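Pillik Kraft Table Paper, 30 in. x 900 ft.
Item 845
Sold by the roll

Plain brown kraft paper for covering work tables, packing benches and classroom desks. The 30 in. width suits most folding tables with one strip. For wider tops, lay two strips side by side and overlap them an inch or two.

The paper is uncoated on both sides. It takes pencil, marker and masking tape well. It will slow down a small spill but it is not waterproof, so put plastic sheeting under it if you work with paint thinners or a lot of water.

Specifications
Width: 30 in.
Length: 900 ft.
Color: natural brown
Finish: uncoated, both sides
Fits: Altar bench cutter, Ratier wall cutter (sold separately)

Shipping
Orders of 6 rolls or more ship on a pallet. Smaller orders go by parcel, one roll per carton. Store rolls on end in a dry place. The Milošević floor stand is out of stock until June.

From a customer
"We change the paper when it gets marked up and write notes right on it in between. The last roll lasted us over a year." – Vesna Softić

Fitting and use
Cut the paper a few inches longer than the table, fold the extra under at both ends and tape it from below. Smooth it from the middle out. New paper curls for the first hour or so – rolling it backward once before you lay it helps. The plain brown also gives pale items some contrast: a small white dish or a frosted plastic flask lying on its side shows up well against it. Replace the sheet when it tears or gets soft. 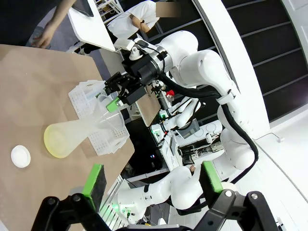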